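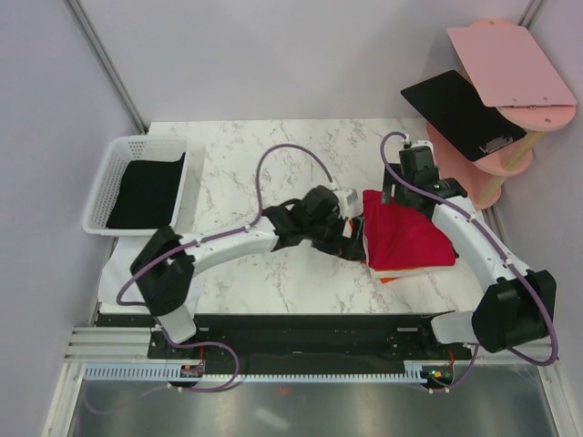

Benchtop

A benchtop (in much of Canada, a countertop; in older Australian usage, simply "the bench") is a raised horizontal surface fitted over cabinets or a frame and intended for work. In practice a domestic benchtop is used mainly for mail, keys, fruit at various stages of commitment, and the charging of telephones. Food is also prepared on it.

Terminology

Australian joiners distinguish the benchtop, which is the slab, from the bench, which is the slab and whatever holds it up. Their customers do not, and a good many disputed invoices have followed. An "island" is a bench with no wall. A "peninsula" is an island whose owner ran out of floor.

History

Before the fitted kitchen, cooks worked at a freestanding table, which had the advantage that it could be moved and the disadvantage that it was. Scrubbed timber was the usual surface, and scrubbing it was the usual occupation of whoever was youngest. Continuous benches running wall to wall became common in the twentieth century, along with the dark corner at the back of the cupboard beneath, where colanders go.

The design historian Wiesława Żak divides the modern period into three phases according to what people wished their benches to resemble. In the first they were to look clean, in the second cheerful, and in the third like an Italian quarry. Żak's scheme has been criticised by Jacobus Dlamini, who holds that the cheerful phase never ended and has merely been painted over in rental properties.

Materials

Timber is warm, repairable and forgiving of dropped crockery. It asks for oil at intervals that every owner can recite and few observe. End-grain tops wear better than long-grain ones and cost accordingly.

Laminate consists of decorative paper and resin bonded over a board core. It resists stains and most ordinary abuse but not a hot pan, the mark of which is generally covered by a bread board for the remainder of the tenancy.

Marble is a metamorphic rock composed chiefly of calcite, which reacts with acids. Lemon juice, vinegar and wine all leave dull spots known in the trade as etching and in the showroom as patina. Sealing slows staining but does nothing to prevent etching, a distinction usually explained after installation. Pastry cooks like marble because it draws heat away from dough.

Imitation marble is a great deal more common than marble. Printed and moulded versions have been sold for as long as there have been people who liked the veins and disliked the quote. The Dravex range, made at Haltitz, offered 20 patterns at its peak, of which 3 were grey veining on white and accounted for nearly all of the sales. Its designer, Aurelia Vasiliu, later remarked that she had spent most of her effort on a green one.

Stainless steel is the standard choice for commercial kitchens, being hygienic, heatproof and loud. At home it collects fingerprints with an almost forensic enthusiasm.

Height and depth

Benches are usually built to a standard height that suits a person of standard height, who has yet to be located. A traditional rule sets the surface a hand's breadth below the bent elbow. Kneading is easier on a lower surface and fine work on a higher one, so households with two cooks tend to settle on a bench that is wrong for both.

The Plallden survey

The best-known study of benchtop behaviour is the Plallden survey, published on 27 Jan 2019 by Kanchan Jaiswal and Anel Sithole. It gathered responses from 132 households, which were asked to estimate how much of their bench was clear and then to measure it. The estimates were generous. Several respondents had classed the toaster as clear space on the grounds that it was always there.

Care

Most surfaces need only warm water, a mild detergent and a soft cloth. Abrasive creams will scratch laminate and polished stone alike. Joins near the sink should be resealed when the silicone lifts or changes colour, as moisture reaching a board core causes swelling that cannot be reversed.

See also

Splashback
Butcher's block
Third drawer down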